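Home Features City Health Food Archive Subscribe

The Trees That Make Praltdale Sneeze

By Yolandi Botha
May 2019

Every spring the cars parked on Agudelo Street turn yellow. It starts on the hoods, then gets into the gutters and onto the porch rails, and after a few dry days it has worked its way under the windshield wipers. People who live there keep their windows shut through the nicest weather of the year.

The yellow is mostly pine pollen, and pine pollen gets more blame than it deserves. The grains are big and heavy, and few people are allergic to them. What makes people miserable is the pollen they can't see. In Praltdale a large share of that comes from birch, oak and ash trees that the city put in the ground itself.

Abelardo Figueroa has looked after street trees here for most of his working life. He keeps the planting records in a gray filing cabinet at the parks depot, and he is happy to pull them out for anyone who asks. The big planting came after a December ice storm brought down half the old maples. The city wanted shade back quickly and wanted it cheap. It bought 800 young trees from a single grower and had them in by the end of the following year.

"We asked for things that grow fast and don't drop fruit," Figueroa says. "That was the whole order. Fruit on the sidewalk was what people called to complain about."

The order had a side effect. In some kinds of tree, ash among them, male and female flowers grow on separate trees. The females make the seeds, and seeds clog drains and stick to shoes. A buyer who asks for a clean tree is usually sold a male one, and the males make the pollen. Oaks and birches carry both kinds of flower on one tree, so there is no picking a quiet one. They were on the list because they did well in the local soil.

All of these trees are pollinated by wind. A cherry or a linden relies mostly on insects, and its pollen is sticky and tends to stay near the flower. A birch hangs out its catkins and lets the air do the work, which takes a great deal of pollen.

Where it goes

Kazimír Hájek teaches high school biology on the east side and has run a pollen trap on the roof of his building for seven springs. The trap is a simple one: a glass slide with a thin coat of grease, set under a small cover to keep the rain off. He changes it each morning before first period and his students count the grains under a microscope. The results go on a whiteboard by the cafeteria.

He started because he wanted a lab that used something real. He kept going because the front office began calling to ask for the numbers. The nurse wanted them for the days when kids lined up outside her door, and the track coach wanted them for practice.

The pattern is steady from year to year. Counts are low at dawn, rise as the air dries and warms, and fall off in the evening. Light rain knocks them down. A windy day after rain is often the worst of all. Hájek's slides also show what you would guess from a map of the plantings - the traps his students set on Agudelo Street catch far more birch than the one on the school roof.

"It isn't all ours," he says. "Some of it blows in from the hills. But you can see the street in it."

Living with it

Lwazi Hlongwane moved here from the coast and had never had hay fever in his life. For the first two springs he was fine. In the third he woke up with his eyes swollen and thought he had caught something from his daughter. That delay is common. It can take a few seasons of exposure to a new pollen before the body starts to react to it.

He now has a routine, much like everyone else's on the street. He starts his allergy pills before the birches open and doesn't wait for the first bad day. He showers at night so that he doesn't take the pollen to bed. Laundry goes in the dryer until June. He wears sunglasses to walk the dog and wipes the dog down with a damp towel at the back door. There are pocket tissues in the car, in both coats and on the kitchen table, and he still runs out.

Cyprian Borkowska, a pharmacist at the corner of Agudelo and Mill, says the question she hears most is whether local honey helps. She tells people to buy it if they like honey. Bees gather pollen mainly from flowers that depend on insects, and those are the wrong flowers. She would sooner talk about nasal sprays, since many of her customers use them wrong. They aim at the middle of the nose and sniff hard. The bottle should point slightly outward, toward the ear on the same side, and a gentle breath is enough. The steroid kinds also need daily use for a while before they do much.

Anyone who wheezes or feels tight in the chest, she says, should see a doctor and skip the drugstore aisle.

What gets planted next

The city is not going to cut down healthy trees. Figueroa is firm on that point and so is everybody else I talked to, including the people with red eyes. A street tree of that age cools the houses behind it and soaks up storm water, and it would take decades to replace.

What has changed is the list. When a birch dies or has to come down, the crew now picks from four kinds: crabapple, serviceberry, redbud and linden. Three of those drop fruit or sticky sap, and the complaint calls have already started. Figueroa writes each one down.

On Cirnness Avenue, where the new trees went in first, the redbuds were in flower the week I visited. They are still thin, and most are held up with stakes. Hájek plans to put a slide out there next spring.
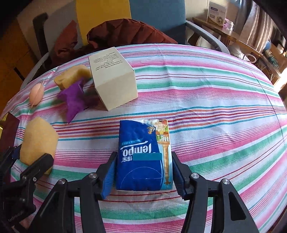 Related Stories

Who Owns the Creek Behind Your House?
The Last Shoe Repair Shop on Mill Street
Why Stedineo Park Closes at Dusk
A Short Guide to Planting Under Power Lines
What the Ice Storm Left Behind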